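Pasen 双臂叠衣套件 使用说明兼数据说明（README）

本站使用 Cookie 以改善浏览体验。继续浏览即表示同意。[接受] [仅必要项]

# 先说两句

大家好，我是 Judite Amaral。这份 README 本来只打算写半页，结果越写越长（老毛病了）。Pasen 是 Clellow 出的一套叠衣服套件，包含双臂的控制软件、标定工具，还有一包示范数据。我拿到手用了一阵，把装机、跑数据、踩坑的过程都记在这里，顺便当作数据卡。想直接看数据格式的，往下翻就行！

# 包里有什么

- `episodes/`：530 段示范，每段一个文件夹
- `calib/`：头部和两只手腕的标定文件
- `tools/`：回放、裁剪、检查时间戳的小脚本
- `CHANGES.txt`：八个版本的改动记录，写得很简略，别抱太大期望

每段示范里有三路视频，一路头部，两路手腕，外加双臂关节角和夹爪开合量。手腕那两路我特别喜欢，布料边角的褶子在头部画面里经常糊成一团，换到手腕视角就清楚多了。

# 安装

解压以后先跑 `tools/check_time`，再跑 `tools/replay`。我第一次偷懒跳过了检查，回放时左右手对不上拍，折腾了一下午，才发现是我自己拷文件漏了一个目录……好吧，怪我。

标定文件别跟别的机器混用。Kai Steinbach 试过把他那台的文件直接搬过来，手腕画面和关节数据偏得挺离谱，重新标定以后才正常。

# 数据里的任务

这一版只有短袖上衣，任务就是在桌面上摊平、折叠、挪位置。裤子和毛巾据说在 Jaltgate 分支里，我还没拿到，不敢乱讲。标签分“摊平”“抓边”“对折”“提起”“放下”，起止点是人工标的，提起和放下之间的边界有时候标得偏早，训练时可以自己往后挪几帧。

我自己拿 200 段做了一轮微调，剩下的留着以后测。浅色衣服配白桌面是最难的一类，边缘分割老是丢，建议单独拎出来看结果，混在总分里会被盖住。

# 用下来的感受

好的地方：回放工具真的顺手，三路画面同步拖动，找某一次抓取特别快。命名也统一，写读取脚本没费什么劲。

不太满意的地方也有。文档里关于夹爪力度的部分只有一小段，薄布料该设多少全靠自己试；领口附近布料容易堆起来，现成的策略碰到这种情况常常犹豫半天。还有，报错信息只给编号，查起来要翻另一个文件，四月那次更新说要改，我手上这版还是老样子。

# 干活时的样子
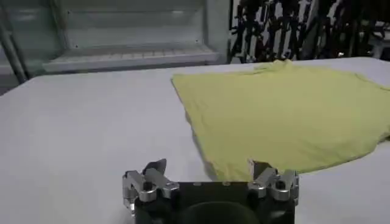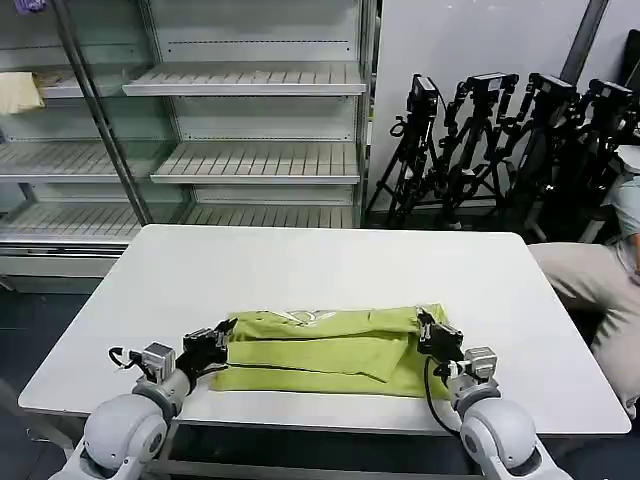
都是同一件黄绿色调的上衣，中间那张是头部视角，两头都夹住了。
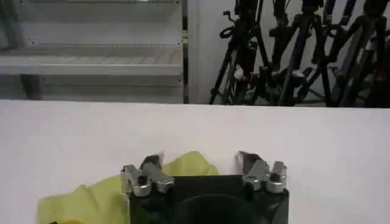

Belmiro Brandão 看完初稿回信说，他觉得我对力度那一节太客气了：“薄布料那几组参数我试了一整晚，最后还是照 Pärn 的旧表改的，你应该把这个写进去。”他还问标签里能不能加一个“重新抓取”，现在这类动作全算在“抓边”里，统计的时候没法分开。

我觉得他说得对，标签的事已经提给 Clellow 了，旧表等我整理好会放进 `tools/`。在那之前，薄布料请从最小力度往上慢慢加。

订阅更新邮件：输入邮箱，新版本发布时通知你。[订阅]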